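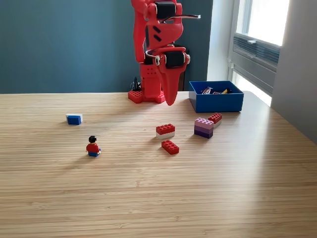
Bodora to families: stop buying sorting systems you won't use

LALLSTEAD, March. Home storage retailer Bodora is advising parents to think twice before spending money on drawers, dividers and labels for building bricks, including the ones it sells itself.

The advice follows a winter trial in which 138 households in and near Lallstead were lent one of two things to keep their bricks in. Half were given the Zernar, a tower of small drawers meant for sorting by colour and shape. The other half were given a plain open box. Each family was asked to note how long it took to clear the table before tea.

Families with the box were done in a few minutes. Those with the drawers took up to 23, and most of them had given up sorting before the trial ended. In several homes the bottom drawer was found to hold everything.

"We went in hoping the Zernar would win, because we have a warehouse full of them," said Nanna Ketilsson, head of product at Bodora. "It's a nicely made thing. I'm just not convinced that a child of six wants to put a two-by-four in the two-by-four drawer, and I'm not convinced the parent does either."

What about sorting by colour?

Bodora is doubtful about this too. Colour sorting looks good on a shelf and is the first thing most brick storage promises. But once children start building, the colours are mixed again straight away: a blue brick goes on a white one, a red one goes on another white one, and the pink and purple get stacked together. Taking all of that apart at the end of the day means taking apart what somebody has just made, and it was the most common cause of rows reported in the trial.

The company says it will drop the phrase "tidy in minutes" from the Zernar packaging. It has no figures to back it up and can't find out where it came from. 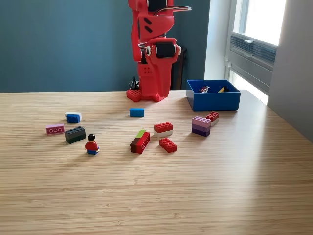

A low box on the table

The cheaper option is an open box with low straight walls, kept on the table while the building goes on. Small pieces can be seen and picked out by hand without tipping the lot on to the floor. A bright colour such as blue is easy to spot when it ends up under a bed.

It has its faults. The small parts sink to the bottom, and anyone with a large collection will need more than one. One trial household owned 829 bricks by its own tally and filled 3 boxes, which then had to live somewhere. Bodora doesn't claim that a box makes a child tidy up. It only takes away one of the excuses.

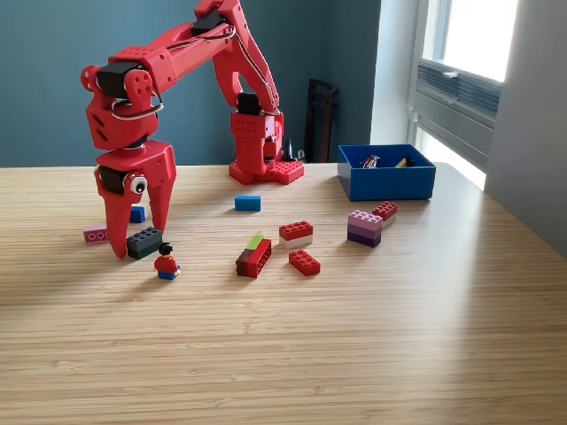 Remedios Casado, who ran the home visits for the research firm Gallardo, thinks the word "tidy" is doing too much work in the first place. Her notes suggest that parents and children seldom agree on when a table is finished with. Take a figure with black hair and a red top, left standing by a dark grey brick, with a pink brick that has holes along its side lying further off. To an adult that is a mess. To the child it may well be the middle of a story, and clearing it away will be taken badly whatever it goes into.

"I'd ask before I swept it up," said Ms Casado. "I'd also be wary of anyone, my client included, who says the answer is a product."

The Zernar stays on sale at its present price. Bodora will take back unused ones bought since the start of the year, with a receipt. The plain box is sold in the kitchen section, where it has always been.

Comments

gill_t: We had the drawers. They now hold batteries and string.

Old Parkway: A shop telling me not to buy things. I'll believe it when the Zernar comes off the front display.

M. Harrop: Sorry but colour sorting works perfectly well in our house, mine are 9 and 11 though and they do it themselves.

gill_t: Lucky you

Related

Bodora to cut down on plastic lids
Are toy rotation plans worth the bother?
Lallstead shop hours for spring
Under-bed storage: what fits and what doesn't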